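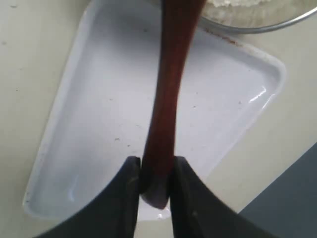 Put the tray down first

2025-12-18

Another week, another kitchen drawer emptied onto a worktop and half of it lost down the back of the cooker. My own drawer. My own fault. So, quickly, before the shops shut and I forget what I was cross about: use a tray.

A plain white one. Shallow, rim all the way round. Mine came out of the old canteen at Terkness when they cleared it and it has done more work than anything else I own. Sorting, peeling, mending, gluing, shelling. Anything small or sticky or likely to roll goes on the tray or it doesn't come out of the cupboard.

People say they've got a table. Yes. Tables are for eating at. A table has post on it and somebody's elbow, and a table has no edge to stop things. Twelve beads on a table is eight beads by teatime. On a tray it's twelve.

And white, please. I know the fashion. Every shop in Ernden High Street wants to sell you a slate one or a bit of tree with the bark still on. Lovely for cheese. Now drop something dark brown on it and go and find it again. Dark things are most of what we lose: screws, raisins, cloves, rubber washers, the little foot off the bottom of the radio. On white you see the lot. You see the grease as well, and then you wipe it, good.

The Huretti catalogue came in May, 400 pages of it, and I went through looking for one ordinary tray. Bamboo tiers. A thing with drawers. A "sorting station" at 40 pounds, which is a tray with a lid and a high opinion of itself. I don't want compartments. Compartments decide what you've got before you've tipped it out, and then there's always one long awkward thing that won't go in any of them and you're back to putting it on the side.

My sister-in-law disagrees and says newspaper. Newspaper! Fold it up and the mess goes with it, she says. So does the spare key. She has had teh bin apart twice over that to my knowledge.

The rim matters more than the size. Too high and your wrists rest on it and ache, too low and a pea goes straight over. A finger's width, no more. Rounded corners too, square ones keep crumbs for ever and you end up at them with a matchstick.

I'd have them in schools. Coste Road primary used to give every child one for craft, then stopped, to save cupboard space I was told, and now it's all plastic wallets. You can't learn to lay a job out in front of you from a plastic wallet. You learn to shove it in and zip it up.

Anyway. Check the charity shops, they're usualy under the cake stands. Mine needs a wash.

14 comments | 6 shares

Contact | © The Ernden Page | Back to top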